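4.2 Work at the demonstration stations

The second site was the Sternport facility, where kitchen tasks are demonstrated by hand so that robot arms can later be trained on them. Before the change described in Section 3, the staff there drove the arms remotely from a desk. They now do the tasks themselves, standing, with a gripper in each hand. We spent 13 shifts at the stations and interviewed the demonstrators and their shift lead, Mieke Verbruggen.

Most demonstrators preferred the new arrangement. They spoke of being able to feel the weight of an object again, and of no longer waiting for an arm to catch up. The complaints were mostly bodily. The grippers are held out in front of the body for long stretches, and tasks with a low opening, such as placing food in an oven, were named as the hardest on wrists and forearms. Ayman Chamoun, who had worked under both arrangements, told us that at the desk his eyes were tired by the end of a shift, and that now it was his hands.

There was also a change in what counted as skill. Under remote control a good worker was a quick one. At the stations a demonstration is thrown out if the movement is hurried or if the object is nudged back into place afterwards, so new staff are taught to slow down. Several people found this harder to learn than the handling itself — one described it as having to cook like somebody being watched. Figure 2 shows work with the toy food items.
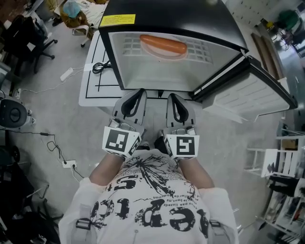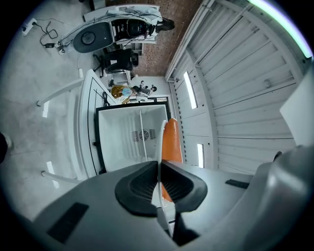
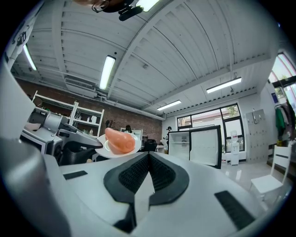
Figure 2. Demonstration work with hand-held grippers at the Sternport site.

4.3 Pace and control over breaks

Targets were set per shift at both desks and stations. The target at the stations was 60 accepted demonstrations, and rejected ones did not count towards it. Staff could see their own total but were told the reasons for a rejection only the next morning, which left them guessing during the shift. Valeriano Aranda kept a notebook of his own attempts for this reason, and showed us 74 entries from a single shift.

Breaks had been fixed under remote control, as the arms were shared between two desks. At the stations people stop when they choose to, at least on paper. In practice almost all of those we spoke to put off stopping until a task was finished — resetting the objects afterwards was seen as lost time.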